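Grolley (hand-held gripper)

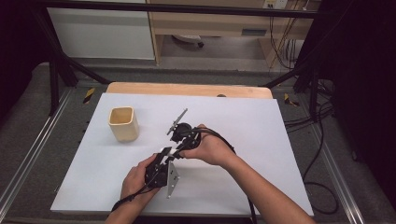
A Grolley held in both hands over the white board, with the small square cup to its left.

The Grolley is a hand-held robot gripper built at the Stulledstead shared workshop. It's a black, two-jawed tool on a cable, and you carry it around and do jobs with it yourself, so the jaws and the motor get a proper workout before any of it goes near an arm. I've helped on it since the second version, so I wrote most of this page, and I've left my own opinions in because the wiki rules let us (within reason!).

Name

Grolley is short for nothing. Roswitha Rieger wrote it on the lid of the first parts box and it stuck. An earlier gripper was called the Tang and a good many of the old notes still use that name, so if you're searching the workshop wiki, try both. The Horavell is a different thing altogether -- it's the control board, and it gets its own page.

History

The Tang was a single printed claw with a hobby servo, and it was pretty awful. It could pick up a sponge. Anything with a hard, smooth side slid straight out, and the servo got hot enough that we kept a wet cloth handy. Roswitha redrew the whole thing over one summer with a proper motor in a round housing and plates you could unbolt one at a time, and that became the first Grolley.

Version two moved the motor further up the body, which made a huge difference to how it sits in your hands. Version three is the current one. It got the slimmer finger, and the brackets were changed so you can get a hex key in without taking half the tool apart. I can't tell you how many evenings I'd spent swearing at the old brackets.

Construction

The body is a stack of black plates and brackets, with a flat metal plate on the underside. The long jaw is a thin grey finger, and there's a smaller jaw piece with a white tip lower down. We fiddled with the tip for ages. The first ones were bare and they skated off everything, then we tried rubber from a bike tube, which gripped beautifully and left a mark on whatever it touched. The white ones have stayed on since February and I'd be sad to see them go.

Material for one unit came to 135 dollars the last time anybody added it up, and that's without the motor. The body plates weigh 417 grams as a set. You do notice it in the wrist after a long session, so most people end up using two hands, one down on the body and the other up near the motor housing.

Cables are the weak spot. They're black, they're a bit stiff, and they love to loop over the back of your hand at the worst possible moment. If you're planning a build, leave plenty of slack and tie it off well back from the jaws. I went too short on mine and pulled a connector clean out (and then did it again a week later, because I'm a slow learner).

Test bench

Grolleys are tried out on a white board laid over a light wooden table, inside an aluminium rail frame with black uprights and diagonal struts. The rails were salvaged from an old display stand and are far stronger than the job needs. The board is there because small parts show up well on white, and I reckon it's the best cheap upgrade we've made. Drop a black grub screw on a dark bench and it's gone for good.

The usual test piece is the little square cup, open end up. It sounds too easy, but the corners are rounded and the rim is a funny width, so a sloppy grip will spin it. The routine is to lift it by the rim, carry it across the board, put it down and let go without tipping it. Do that 40 times in a row and the tool is signed off. Version three has now done more than 700 lifts in total across all the sessions in the log, and the long jaw is still the one it was built with.

Known problems

The housing screws work loose, so check them before you start. The small jaw can sit slightly crooked after a knock, and it's easy to miss until the cup starts turning on you. There's also a faint buzz at full close on some units. Roswitha thinks it's the motor straining against the stop, I think it's a bracket, and we haven't settled it yet.

See also

Horavell (control board)
Tang (gripper)
Stulledstead workshop, bench bookings

Page last edited 02/03/2024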